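Setting Up a Shape-and-Number Board So a Child Will Come Back to It

Posted October 25, 2024 by Ilse Rathjen

My grandmother kept a puzzle board on the low shelf by her kitchen door, and every one of us cousins learned our numbers on it while she peeled potatoes. I think about that shelf a lot, now that I run the toy library here in Clevdale and spend my mornings handing out boards just like it. Parents often tell me that their child tipped the whole thing out, chewed the seven and wandered off. Well, of course! There is a lot going on in one of these boards, and a little setting up makes a world of difference.

You will need the board, all of its loose pieces, a small bowl, a dish towel and a table with plenty of clear space. Plan on 20 minutes for the first go, and don't worry a bit if you only use half of them.

Step 1. Get to know the board yourself

Sit down with a cup of coffee and have a good look before your child does. Ours has an ocean and beach design, and it really holds several games in one: slots along the top for thin colored pegs, a row of little round holes underneath, big numbers in the middle and a line of shapes down in the sand. A grown-up sees all that as one toy. A two-year-old sees everything at once, and that can be too much.
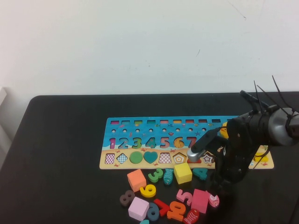 The ocean board in the middle of the table, with numbers across the center and shapes along the sand.

Notice which shapes are easy and which are going to cause trouble. Circles are kind to beginners, as they go in whichever way you turn them. A heart has only one way in. A trapezoid looks simple enough until you try it upside down, and a star is fussy about its points but forgiving once they line up.

Step 2. Choose your table

A plain, dark top is my favorite for this. Bright pieces show up beautifully on it, and there is no busy pattern to compete with the fish. If your table is patterned or pale, a plain dark towel laid flat does nearly as well. Put the board down first and leave open space on one side for the loose pieces – your child needs room to spread them out, turn them over and change their mind.

Step 3. Start with the shapes

Take out everything except the shapes and put it in the bowl, out of reach. Then lift out just 2 shapes, the circle and one other, and lay them on the table. Name the shape as you hand it over, and let your child hunt for the place. If it won't go in, wait. I count slowly to 8 in my head before I say a word, and very often the piece is in before I get there.

When those two are easy, add another. Tane Mahuika, who taught the little ones at Rieger Street for many years, showed me how to run a child's fingertip along the inside of the empty recess first and then along the edge of the piece. It is such a small thing, and I have used it ever since.

Step 4. Bring in the numbers

Save the numbers for another day, or at least for after a snack. Begin with 1, 2 and 3 and leave the higher ones where they are. The colors can help here, so you might say "pink one" a few times before you say plain "one." Children often go by the color first and the number later, and that is perfectly fine. 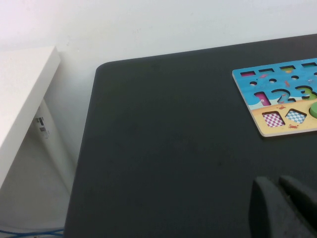 The 1, 2 and 3 cutouts sit in the blue, with the sandy strip below them.

While you're there, talk about the little creatures in the water. We tell a story in which one fish goes visiting and meets two crabs, then three starfish, and so on until somebody gets silly. Your child may well want to skip the puzzle and stick with the story. Let them! You can slip the numbers back in next time.

Step 5. Add the pegs

The thin pegs come last, and they are strictly for when you are sitting right there. Check the age advice that came with your own board, and keep small parts well away from babies and from anyone who still puts things in their mouth. Older children can sort the pegs by color, match them to a number, or simply enjoy putting them in and pulling them out again.

Step 6. Tidy up together

Make the tidying part of the game by asking for pieces one at a time: "Can you find me the heart?" Wipe the board with a barely damp cloth, dry it with the towel, and keep it flat on a shelf. Any piece that has gone missing is probably under the couch, so do check there before you write to me.

Our boards go out for two weeks at a time, and you can renew at the desk.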